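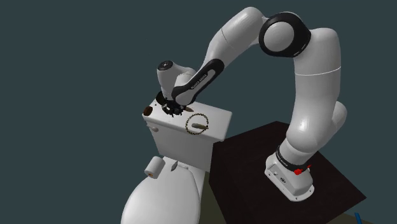
Plelon Simulationspaket Sanitär
Planungshilfe für Reinigungs- und Servicerobotik

Artikelgruppe: Software und Planung
Lieferform: Download mit Lizenzschlüssel
Stand der Angaben: 3. November 2019

Wer schon einmal einen Roboterarm für den Einsatz in Waschräumen kalkulieren musste, kennt das sicher: Man hat ein Budget, man hat einen Raumplan, und dann steht da die Frage, ob der Arm vom vorgesehenen Platz aus überhaupt an den Spülkasten kommt. Genau für diese frühe Phase haben wir unser Paket zusammengestellt, und wir freuen uns sehr, dass es inzwischen auch in der Ausführung mit Stand-WC und aufgesetztem Spülkasten lieferbar ist!

Sie stellen den Arm im Modell auf einen Tisch neben das WC, führen den Greifer von oben an den Kasten heran und probieren in aller Ruhe aus, wie hoch der Tisch sein sollte und wie viel Platz der Ellbogen nach oben braucht (das wird gern unterschätzt, gerade bei abgehängten Decken). Kleine Gegenstände lassen sich auf dem Deckel ablegen und mit einem gestrichelten Ring markieren, damit man beim Durchspielen der Griffe den Überblick behält.

Im Paket enthalten
Raummodell Sanitär mit WC, Spülkasten und Papierrolle
Tischmodell, in Höhe und Lage verstellbar
3 vorbereitete Greifaufgaben
Kalkulationsblatt für Anschaffung, Aufstellung und Wartung
12 Monate Aktualisierungen

Preis und Laufzeit
Die Einzelplatzlizenz kostet 4000 Euro netto und gilt 18 Monate. Beim späteren Kauf einer Anlage über unseren Partner Stulley rechnen wir den Lizenzpreis voll an, fragen Sie bitte einfach danach, wenn Sie Ihr Angebot anfordern.

Nicht enthalten
Roboterarm, Greifer und Tisch als Geräte, außerdem die Einweisung vor Ort. Für beides erstellen wir Ihnen gern ein eigenes Angebot.

Noch ein Hinweis zur Planung: Haushaltsmittel für das Folgejahr sollten Sie möglichst vor Januar anmelden, die Lieferzeiten der Hardware erfahren Sie bei uns auf Anfrage.

Passendes Zubehör
Raummodell Küche Dalville
Erweiterung Greiferbibliothek Macapagal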